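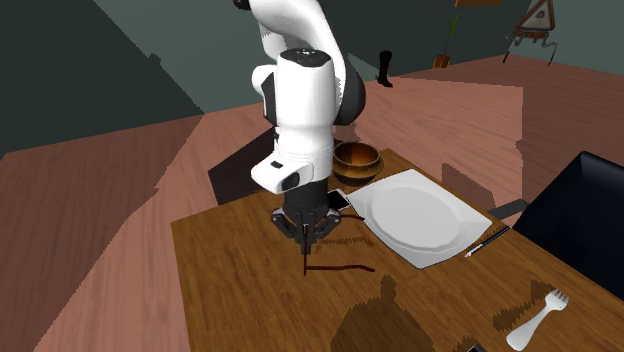
The table-clearing setup in simulation, with the arm over the near side of the table

Household Chores Working Group
Minutes of the September meeting, 4:00 p.m., Carwood meeting room and by call

Present: the simulation group, the Kettunen hardware group, two members from Sturnora (shop floor), one guest from the Stumon kitchen trial. Apologies were received from the data storage side.

1. Minutes of the last meeting

Approved with one correction: the drawer test was stopped by us and did not fail. The spelling of "Kettunen" has also been fixed in the header.

2. Can it clear a table yet?

This took up most of the afternoon, and happily so. The simulation group reported 1,696 finished runs of the table-clearing task since the last meeting, all with ordinary things to pick up: a plate, a bowl, a pen, a phone, a spork. The short answer given to the room was "some tables, slowly," which is a much better answer than the one we had in the spring!

Bowls are going very well. The thick rim gives the fingers something to close on, and the arm now picks the near side of the rim by itself in most layouts. Several members said they had not expected this so soon and asked to see it again.

Plates are still hard. A plate lying flat leaves almost no room for a finger underneath, and a wide one is too big to grip across. Two ideas were put forward: slide the plate to the table edge and take it there, or press on the rim and tip it. The group liked the first. One member pointed out that people at home do the same thing with a flat plate all the time without thinking about it.

Small flat things (pens, sporks) come up on the first try more often than not when they are alone. Next to a plate the success rate drops, and the arm sometimes nudges the plate when it goes for the pen. The phone raised a different question, namely whether a phone should be cleared at all. Agreed that for now it counts as "leave in place" and that moving it is marked as an error.

3. Thin and odd shapes

The thin rod and loop shapes were added to the object list after Sturnora asked for them. Their shop floor has a sorting bench full of hooks, hangers and bent wire, and the people there would be delighted to hand that job over. Of the 38 shapes now on the list, these are the ones the vision side likes least. They are dark and narrow, and a shadow on wood can look a lot like one more rod.

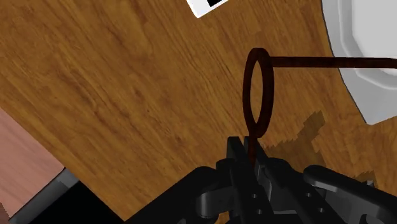
Holding a thin stem upright between two fingers is a nice test for the whole chain, as the fingers have to meet squarely on something hardly wider than a line. The Kettunen group was pleased with how the finger plates line up in the model and would like to try softer tips on the real hand. They warned that friction in the simulator is kinder than friction on a bench, and that a rod which stays put in the model may well swing or turn in real life. The long arm of an L-shaped piece makes this worse. It can also sweep across whatever else is on the table, so the planner has to treat the held object as part of the hand. That change is written but has not been merged.

A question came up about gripping at the balance point instead of at the end. Everyone agreed it should be tried. The planner does not know where the balance point is for bent shapes, and somebody will have to work that out.

4. Report from the Stumon kitchen trial

Our guest told us about 17 evenings of clearing up after supper in a real kitchen, with a person standing by. The best evening needed no help at all (applause from the call). The worst was put down to a wet cloth, which the hand dropped on the floor again and again. Average time to clear for four people is still far longer than a person would take, but the household said they did not mind much, as they had gone off to do something else. We all found this very encouraging. Cloth will be added to the agenda as its own item.

5. Storage

The run archive now holds 2,639 files. Old failed runs will be kept, as they have been the most useful ones to look through. File names need a common pattern before the next batch.

6. Actions

Simulation group: set up the slide-to-edge plate test; merge the held-object change.
Kettunen: soft tips on the real hand, bent rod first.
Sturnora: send a box of mixed hooks and wire to Carwood.
Stumon: share notes on the cloth problem.

7. Any other business

Shop-floor members asked for a visit to see the arm sort hooks live. Welcomed by all, once the box has arrived.

The meeting closed at 5:40 p.m.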